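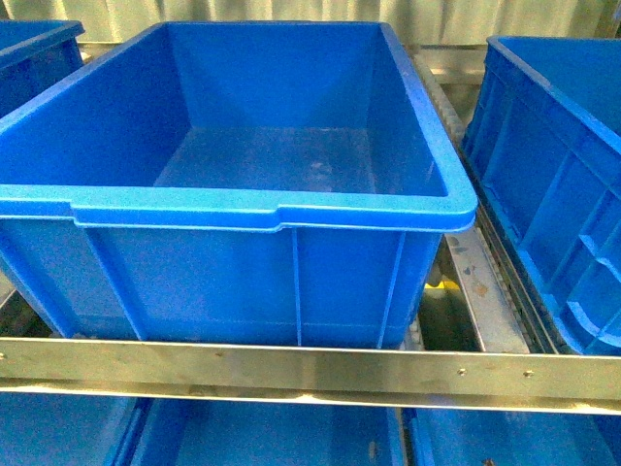 Figure 1. A blue plastic storage crate of the open-topped kind, with a recessed grip along the front rim.

3.2 Study sites and crate handling

Fieldwork was carried out at two packing sheds, Cabral and Remeo, both of which take stone fruit and apples from growers within an hour's drive. The sheds were chosen because they handle similar fruit but organize their crate returns in different ways. At Cabral, empty crates go back to the grower on the same truck that brought the load. At Remeo, crates are pooled: a grower drops off a full load and picks up whatever empties are stacked nearest the gate. Growers at both sheds rent their crates from Wovura, a regional hire firm, under a seasonal contract.

We followed 300 crates through one harvest, beginning in September. Each crate was given a numbered tag on the outside of one end wall, well below the rim so that it would not catch when crates were stacked. Shed staff wrote down the tag number whenever a crate came in full, went out empty, or was sent to be washed. The record sheets were kept in a plastic sleeve by the weighbridge at Cabral and in the office at Remeo. Sheets were collected every fortnight and entered by hand.

Losses were treated in a simple way. A crate was recorded as missing if its tag had not been written down by the end of the season and it could not be found during the final yard check. Crates found on farms after that check were left in the missing group, as a hire firm would already have billed for them. Crates that were broken but still on site were recorded separately. A broken crate was one with a split wall or floor, or with a rim damaged badly enough that staff would not lift it. Scuffs, stains and faded colour were not counted as damage.

We also surveyed growers. The survey was posted to 100 farms on the Wovura customer list and asked who on the farm looked after crates, where empties were kept, and what else they were used for during the off season. A second page asked about hire charges and whether the grower had ever disputed a bill. Growers who preferred to answer by phone could do so, and those calls followed the same order of questions. In addition, 20 growers agreed to a longer interview at home or in the orchard. Interviews were recorded with permission and typed up in full.

Washing needs a short note. Both sheds send crates to Ranent, a wash plant that also serves vegetable growers. Crates are grouped there by colour and size before they go back, so a crate from one shed can be returned to the other. We had not allowed for this in the first version of the record sheet. A column for the sending shed was added early in the season, and the earlier entries were checked against the plant's delivery dockets. Where a docket and a sheet disagreed, we used the docket.

The method has some limits. Staff were busiest at the height of the harvest, and tag numbers are more likely to have been skipped then. Tags could also come off in the wash, although spares were kept at the plant. The results in Section 4 cover a single season with a fairly light crop, and a heavier year would put more pressure on the supply of empties. The tag records used in the analysis are those held in the project file as of 03/02/2026.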